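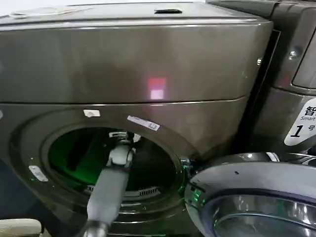 Brazo y pinza en la boca del tambor, con la luz interior verde.

Lista: manipulacion-textil
De: Ama Kwofie
Para: miembros de la lista
Fecha: 2022-02-20
Asunto: Re: Comparativa de pinzas para carga y descarga de ropa

Estimados miembros de la lista:

En nombre del laboratorio de manipulación de Stekiveck, damos respuesta a la consulta remitida por Kojo Ametepe, que reproducimos a continuación:

> El grupo de Kustberg debe decidir antes de abril qué pinza
> adquiere para su segundo brazo. Agradeceríamos conocer los
> resultados de Stekiveck con los modelos Berkano y Tsikata,
> en particular el número de agarres válidos y el
> comportamiento de la cámara de muñeca dentro del tambor.
> ¿Se ha utilizado el mismo controlador con ambas pinzas?
>
> Atentamente,
> Kojo Ametepe

Sí, el controlador fue el mismo, con idéntica versión del software y los mismos límites de fuerza. Se programaron 4.000 intentos de agarre por pinza. Se considera válido todo agarre en el que la prenda llega al destino sin intervención del operador. Con esa definición, la pinza Berkano obtuvo 2.698 agarres válidos y la Tsikata, 2.952.

La diferencia se concentra en la recogida desde el cesto. La Tsikata abre algo más y toma mejor las prendas amontonadas; la Berkano tiende a cerrar sobre un solo pliegue y a perderlo durante la elevación. Dentro del tambor los resultados fueron muy parecidos, y no recomendamos decidir la compra por ese apartado.

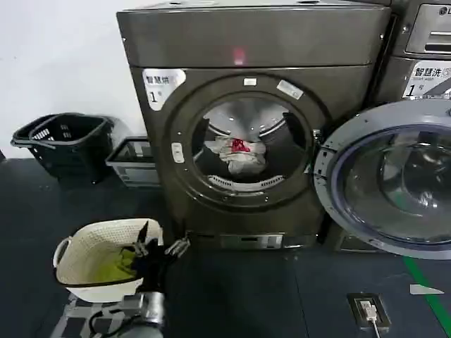

Agarre de una prenda negra en el cesto blanco, ante la secadora.

Rogamos tener en cuenta que el cableado exterior limita el giro de la muñeca. En 18 intentos hubo que detener el brazo por tensión en el cable. Dichos intentos figuran como fallidos en ambos recuentos y no se han repetido.

En cuanto a la cámara de muñeca, la dificultad principal son las superficies curvas y brillantes. La exposición automática se ajusta a los reflejos

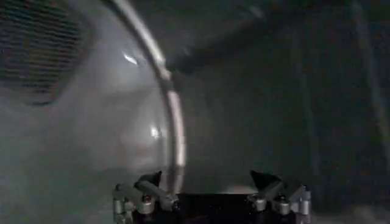
y deja sin detalle las zonas oscuras, que suelen ser las que interesan al planificador. Con exposición fija el problema se reduce, aunque es preciso calibrarla de nuevo para cada electrodoméstico. La cámara de cabeza resultó más estable y fue la que utilizamos para estimar la posición de la boca del tambor; la de muñeca quedó reservada para la aproximación final.

Se registró asimismo la imagen de muñeca con la pinza orientada hacia arriba, postura que el brazo adopta en algunas transiciones. Las luminarias del techo saturan parte de la imagen, por lo que aconsejamos descartar esos tramos antes de entrenar cualquier detector de prendas.

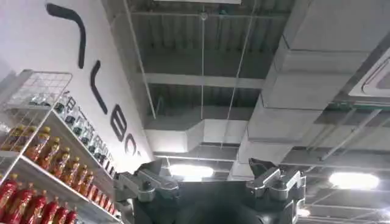

Documentación disponible

Los registros de fuerza y la tabla completa de intentos pueden solicitarse respondiendo a este mensaje. Los vídeos se facilitan únicamente a los grupos que hayan firmado el acuerdo de intercambio de datos. Kustberg ya lo tiene suscrito y recibirá el enlace por separado.

Cuestiones pendientes

No disponemos todavía de datos de desgaste de las yemas. La repetición del ensayo con ropa de cama está prevista para abril, y los grupos que deseen proponer prendas o condiciones de carga pueden hacerlo por esta misma vía.

Reciban un cordial saludo,

Ama Kwofie
Laboratorio de manipulación
Stekiveck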